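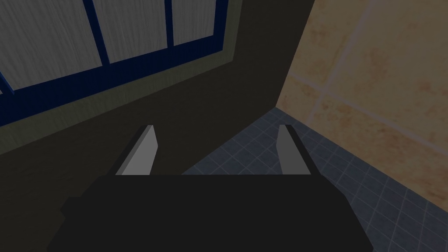
Page 1 of 3

EQUIPMENT PLANNING GROUP

Minutes of the meeting held on 2022-04-28 in the Lower Meeting Room, Evia Building

Present: the Chair; the Head of Technical Services; the Simulation Lead; the Workshop Manager; the Finance Officer; the Safety Adviser; two representatives of the research staff; the Secretary.

Apologies: the Estates representative; the Procurement Manager.

1. Minutes of the previous meeting

The minutes were accepted as a correct record, subject to one change. In item 4, "two spare finger sets" should read "two pairs of spare fingers". The Secretary would reissue the page.

2. Matters arising

2.1 Bench power. The Workshop Manager reported that the additional sockets on the north side of the workshop had been fitted and tested. The labels were still to be done.

2.2 Old controller. No buyer had been found. It was agreed that the unit be stripped for parts and taken off the asset register.

2.3 Storage licence. The renewal had been paid from the previous year's budget. Item closed.

3. Simulation work ahead of purchase

3.1 The Simulation Lead presented progress on the room models which will be used to try out tasks before any arm is ordered. The group viewed the rendered view from the gripper, in which the two fingers are open and empty over a floor of small blue tiles, with a stained, tiled wall to one side and a blue-framed window to the other.

3.2 Members asked about the light levels. The research staff considered the room dim and asked whether brighter versions could be prepared for comparison. The Simulation Lead confirmed that lighting could be varied for each run and that both dim and bright settings were wanted for the tests.

3.3 The Head of Technical Services observed that the panes in the window carried a streaky pattern, much like wood grain, where glass might be expected. The Simulation Lead would check whether the correct surface had been assigned. It was not thought to affect the tests of reach, but it should be settled before the camera trials.

3.4 A question was raised on the shape of the fingers. The model uses plain tapered fingers. The Flero gripper under consideration is offered with either tapered or flat fingers, and the research staff preferred to keep to the tapered type so that simulated and bench results could be compared. This was agreed.

3.5 The group noted that the current workstation could manage only a small number of rooms at once. A case for a second machine was taken under item 5.

4. Robot arm and gripper: quotations

4.1 The Finance Officer tabled quotations from Kassab and Esovex. Both included delivery, a gripper and a mounting plate. The Kassab quotation included installation; the Esovex quotation priced it separately.

4.2 Delivery was quoted at 9 weeks by Kassab. Esovex had given no firm date and had been asked for one in writing.

4.3 The Workshop Manager reported that the Esovex arm would need a heavier bench than the one now in place. The cost of a new bench had not been included in the comparison, and the Chair asked that it be added before the group was invited to decide.

4.4 Spare fingers were priced by Kassab at £1487 for the full set, with fixings. Several members thought this high. The Workshop Manager offered to find out whether fingers could be made in house, at least for early trials, and what this would do to the warranty.

4.5 The Safety Adviser reminded the group that a written risk assessment must be in place before power is connected — this applies equally to equipment on loan. Fencing and an emergency stop at the door should be costed as part of the purchase and not left to the maintenance budget.

4.6 It was resolved that no order be placed at this meeting. The group was minded to prefer Kassab, subject to the revised comparison.

5. Second simulation workstation

5.1 The Simulation Lead requested a second workstation of the same type as the first. Roughly 60 per cent of the present machine's time was taken up by overnight runs, and daytime users were waiting.

5.2 The Finance Officer advised that the request could be met from the computing line if the replacement of the meeting room display were put back to next year. The research staff supported this. The Chair asked that the present display be checked for faults first.

5.3 Approved, subject to that check.

6. Budget timetable

6.1 Bids for the coming year must reach Finance by the end of July. Late bids would not be carried forward.

6.2 Service contracts should be shown on a separate line from purchases. Last year they had been combined, and the cost of the second year's cover had been missed — the Finance Officer would circulate a revised form.

7. Any other business

The Safety Adviser asked that deliveries be kept out of the corridor outside the workshop. The Workshop Manager would speak to the goods-in desk.

Actions

Secretary: reissue corrected page of previous minutes.
Simulation Lead: prepare brighter versions of the room; check the window surface.
Finance Officer: revise the comparison of quotations to include bench, fencing and emergency stop; circulate the new bid form.
Workshop Manager: report on making fingers in house; label the new sockets; speak to goods-in about the corridor.
Head of Technical Services: arrange the check of the meeting room display; obtain a delivery date from Esovex.

The next meeting will be called once the revised comparison is ready.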